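Old computers and the spring move: what to do with yours

Our office at Waseo is giving up the second floor at the end of February, and the storage room has to be empty before then. Most of what is in there is old desktop computers. Many of you have asked whether you can drop off your own machines at the same time, so this item covers both the office equipment and anything you want to bring from home.

The short answer is yes. We have arranged a pickup with Plivora, the recycler we used for the printers, and they will take desktops, laptops, monitors, keyboards and loose parts from staff at no charge. They will not take televisions, microwave ovens or anything with a cracked screen. Those go to the county drop-off site.

Before you bring a computer in, save what you want to keep. Copy your files to another drive and open a few of them on another computer to make sure the copy worked. Sign out of your mail, your browser and any program that limits how many computers you can use it on. Some of these programs make it hard to release a license once the old machine is gone.

Then deal with the drive. Deleting files or emptying the trash leaves most of the data where it was. You can run a full erase, or you can take the drive out and keep it. If you leave it in, put a strip of tape on the case and write DRIVE INSIDE on it. Plivora shreds those drives and sends us a list of serial numbers. The list stays with the facilities desk for two years.

You do not need to take anything else apart. If the computer still starts and is not too old, leave it whole, including the memory. Complete machines can be cleaned up and used again, and a missing part often means the whole thing is scrapped. Machines that no longer start are sorted for parts. Power supplies are set aside by type, so please don't peel off the labels.

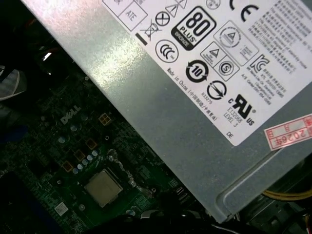

The 80 PLUS BRONZE mark on a desktop power supply.

That mark is an efficiency rating. A power supply turns the current from the wall into the kind the computer uses, and some energy is lost as heat along the way. Bronze is one of the lower steps on the scale, with Silver, Gold, Platinum and Titanium higher up. It says nothing about the wattage, which is printed separately. Never open a power supply itself. The parts inside can hold a charge after the cord is pulled.

If you are taking out your own drive, shut the computer down, unplug it and hold the power button for a few seconds. Work on a hard table, not on carpet, and touch bare metal on the case before you reach inside. Most drives are held by two or four screws. On newer machines the drive may be a thin card fixed to the main board with one small screw. Take a picture with your phone first if you plan to put things back together.

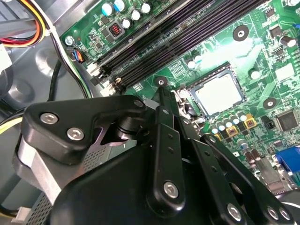
Small batteries need some care too. Most main boards have a coin battery that keeps the clock running. You can leave it in place. Laptop batteries also stay in, unless the battery is swollen. If the bottom of your laptop bulges or the touchpad has lifted, do not bring it to the office. Call the county site and ask how they want it packed.

Cables can go in the gray bins next to the mail room. Please keep power cords and data cables apart. We could use three monitor cables and a long network cable for the Varex meeting room, so put any good ones on the shelf above the bins.

Drop-off is at the loading door on the ground floor, on the same side as the Maillard parking lot. Please don't leave computers in the hallway or by the elevator. If you have more than four items, send a note to the facilities desk first so they can save room on the pallet.

Office machines have a different rule. Anything with a Waseo asset sticker must be checked off the inventory before it leaves the building, even if it has been under your desk for years. Leave the sticker on and hand the computer to the facilities desk. They will remove the drive and give you a receipt.

Machines left in the storage room after the pickup will be treated as scrap. If one of them is yours and you want it back, put your name on it now.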